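Notebook, shoe rack bench
Wednesday, March 22, 2023

Back on the footwear sorting for Konard. The rack is up on the wooden table again so I don't have to kneel. Started with the canvas pair and looked over the stitching first.
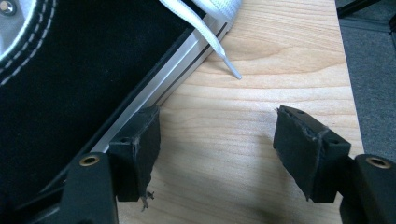 Footwear: canvas

Two rows of white stitching on the black upper, silver eyelet, plastic tip still on the lace end. Logged under Wongsuwan, shelf 2. Lace length not measured yet.

Table next. Wiped it down before the second round and moved the Drotier labels to the drawer.

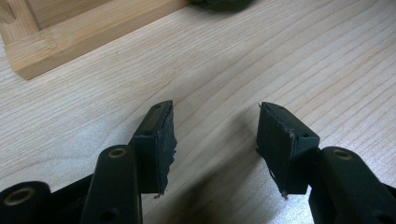

Erkell want the rack tried with a heavier load in April, 30 days standing, and I still need their sheet for it. The table will do for that. With the middle left bare like this there is room to lay a pair down in front before shelving, so I'll keep that habit. Order no. 4000 covers the spare slats.

Boots go on the bottom shelf, toes forward.
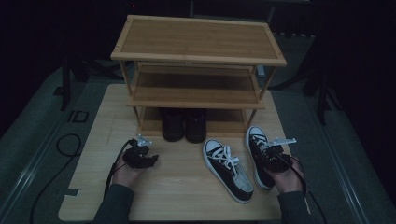 Boots on the bottom, canvas pair still on the table.

Canvas pair goes on the middle shelf. Top stays free for the Konard box.
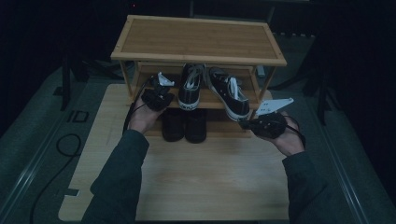

Middle shelf in use, right shoe at an angle.

To do: ask Erkell for the load sheet, measure laces.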